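Prurnthorpe Neighbors Help Board
Home & Repairs > Bathrooms and wash areas
Posted 14/05/2021

Where do you keep a hair dryer when the sink is out in the middle of the room?

mossy_kettle

Hi all, hoping somebody has been through this. We're turning the big upstairs room at our place into a getting-ready space for the dance kids, so they can wash up, dry their hair, and get out the door without a line at the one bathroom. The counter and basin went in back in March and I love them, but I didn't think very hard about outlets (my fault, I was busy picking faucets). The nearest ones are all on the walls, and the sink isn't near any of them. 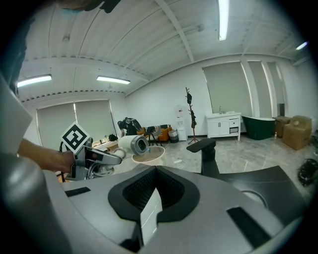 My main question is storage. I'd like the dryer to have one home that everybody uses, even the nine-year-olds. Drawers are out because the counter doesn't have any, and I'm not drilling a holster into it after what it cost. I had planned on screwing a hook to the wall, but as you can tell most of the wall is windows with roller blinds, and I don't want anything warm hanging next to those. So now I'm leaning toward that little round table with the beige top. It's cheap, it moves, and I could stick a heatproof mat on it. Is a table silly? Would a rolling cart be better? My sister swears by her Barance cart, but it's 78 dollars and looks wobbly to me.

Second question, and maybe it's the bigger one, is the cord. If you stand at the sink and dry your hair it has to come over the edge of the counter, right where your hips are. I keep imagining somebody turning around and dragging the whole thing into the bowl. And the power strip is just sitting on the floor, with white cables wandering all over the tile. I bought a floor cord cover but it's only 3 feet long, so that was a waste of a trip.

Oh, and if anybody knows how to get water spots off a matte black faucet I'll take that too. I tried Clenik spray and it left streaks.

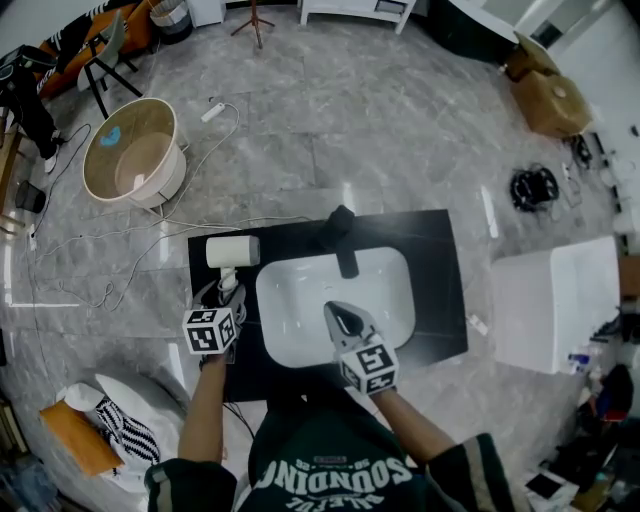 Clyde Holloway

I'd fix the power before worrying about where the dryer lives. Please don't have kids drying hair over a basin off a strip on the floor, cover or no cover. You want a GFCI outlet, put in by an electrician, and then you want the drying spot to be somewhere else entirely. Pick a stretch of wall with no blind on it, hang a mirror, put the outlet next to the mirror, and make it a rule that the dryer stays over there. If the cord can't reach the sink, you can stop worrying about hips.

When I had it done in our laundry room the electrician was in and out in a morning. If you ever want an outlet out by the counter itself, that means going into the floor, and I was quoted 2,000 for that and laughed. Get your own quote though, mine is an old house.

Table is fine as long as it's by the mirror. Unplug the dryer when you're done with it.

pattycake_lou

We have the Zaki cart, not the Barance, and it tips if you hang anything off the side. I'd go with your table. Put a metal letter sorter on it (the kind for mail), and the dryer drops in nose down and can cool off without touching anything.

For the faucet, plain warm water with a drop of dish soap, then dry it right away with a soft cloth. No vinegar on the matte ones, I ruined mine.

mossy_kettle

Thank you both! I hadn't thought of moving the drying away from the sink, but I do have a bit of wall by the door that would work. Calling the electrician Monday. The soap thing took 15 seconds and the streaks are gone, so that's one off the list. Does the letter sorter need to be a certain width? The ones at the store all look kind of skinny.

pattycake_lou

Take the dryer with you and try it in the aisle, that's what I did. Get the one with the wide slot at the back.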